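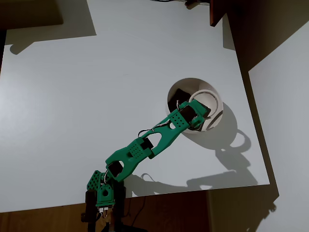
Donal Moriarty told us he wanted a white table for his work, and that for many years he was looking for small things on a dark one. A screw, a pencil end, a piece of clear tape: he said all of them are easier to find when the surface under them is light. His remark was one of 286 that Zendgate received from users of shared workrooms, and it is included in the guide which the company publishes today.

Zendgate publishes free guide to the shared worktable

Reading time: 3 minutes

GARNTON, December 6, 2022. Zendgate, a supplier of tables and storage for workrooms, announces the publication of "The Light Table", a free guide of 48 pages for people who share one table for many kinds of small work. The guide is written for schools, repair rooms, hobby clubs and small offices. It explains how to choose a surface, what should stay on it, and how to return it to good order at the end of the day.

The guide was prepared by Stanisława Czarnecka together with Aidan Fahy of the Zendgate workroom team. They collected the remarks of users during November and then tested the advice in the Girkivgate workroom, where many people use the same tables during one week.

"We did not want to write a book about perfect rooms," said Stanisława Czarnecka. "Most people have a table, a cup and a roll of tape, and they need to know where to put them. With this we have started."

The first chapter is about the surface. A white top shows dust and glue, and for this reason some users avoid it. The authors take the opposite position, as dirt which is visible is wiped away sooner. If a new table is too expensive, a white board can be laid on the table which is already there. It should lie flat and should not move when a person leans on it.

The second chapter is about cups. A deep cup can hold pens, clips or parts of the current job. The guide recommends a plain cup with a wide opening and asks that each cup is used for one kind of thing only. A cup for drinking should stand on another table, and this rule received more agreement from the users than any other.

Tape has its own chapter, the longest one. A roll of masking tape should lie flat, so that it can't roll to the floor. It also should lie near the front, within reach of a person who is sitting.
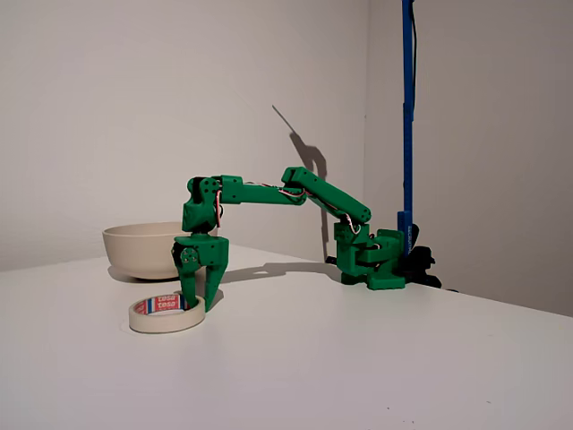

The end of the tape should be folded over by the width of a finger, so the next person does not need to search for it with a nail. Rolls of different widths can be kept one on another, the widest at the bottom. When only the cardboard core remains, it goes to paper recycling on the same day.

The last chapter describes the closing of the table. Each person takes away the own work, puts the common things to their places and wipes the top with a damp cloth. In Girkivgate this chapter is printed on one sheet and hangs beside the door.

Zendgate has printed 2,000 copies of the guide. Of these, 464 are reserved for schools, which can order until the stock is finished. All other readers can ask for a copy by post or collect it in the Garnton showroom.

Contact for the press: Eamon Madigan, Zendgate, Garnton

Comments (3)

Lertchai Paisan
The folded end of tape, thank you! I have told this to my colleagues so many times. Will the sheet for the door be available separately?

Zendgate Press
Hello Lertchai, yes, please write to us and we will include it with the guide.

M. Brennan
I still prefer to hang my tape on a hook. A white top in our club would be gray by the second week, but I will try the board.

© 2022 Zendgate. All rights reserved. | Contact | Back to top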